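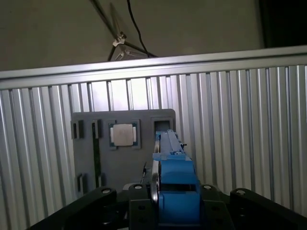 Disassembly Cell Software: Progress Report to the Program Office
August 24, 2019
By Tien-fu Huang
Print | E-mail this page

Work since the last report has gone mainly into perception and the task planner. Motion control was left alone except for one fix to the wrist force filter.

Perception. Giltar, our pose estimator, now runs on the wrist camera as well as the fixed one. Bare aluminum is still the main source of bad estimates. Where the table washes out under the lights, edges disappear and the fit drifts. We retrained on 1,000 extra images taken at mixed exposures, and the processor and its socket recess are now found reliably. Narrow slots are not there yet.

Planning. Totetti used to hold the removal order as a fixed list. It now builds the order from a parts graph, so a step that fails can be put off and tried again later. The graph for the desktop tower has 17 nodes. Writing it by hand took too long — we want a small editor before we add a second chassis. 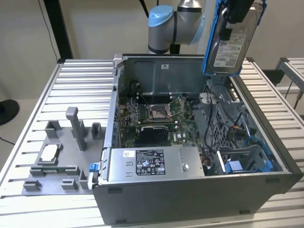 Tower cell with the drive held in its caddy; processor and memory module in the fixture tray.

Control. The drive caddy is the hardest part to move because of the cables near the cage. The planner treats cables as a keep-out volume, which is safe but slow. Planning time for that move is 700 milliseconds, and we would like it lower.

Tooling. All runs are now logged through Pliltometti, with joint states, images and planner decisions on one clock. Replay works on a laptop without the arm.

Open items. Five bugs remain in the retry logic, one of them serious: after a dropped part the planner can keep the old pose. Giltar also needs a confidence value that Totetti can use. We ask that the remaining compute budget be carried over to December to cover training for the slots.

Contact: Tien-fu Huang, Tu Project Office | © 2019 Tu | Back to top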